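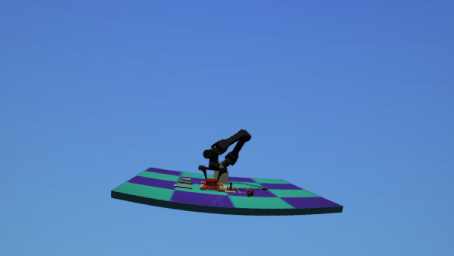
I still think the best way to teach a robot a job is to grab its wrist and drag it through the motions, and Samira Hijazi at Tedton can tease me all she likes. She drives hers by remote control, in a simulator (blue sky all round, checkerboard floor, black arm hovering over a red fixture), and fair enough, you can't break anything in there! But I did 60 goes with her controller in June and never once felt the part push back. My hands know things my thumbs don't, and I'd want those in the lesson.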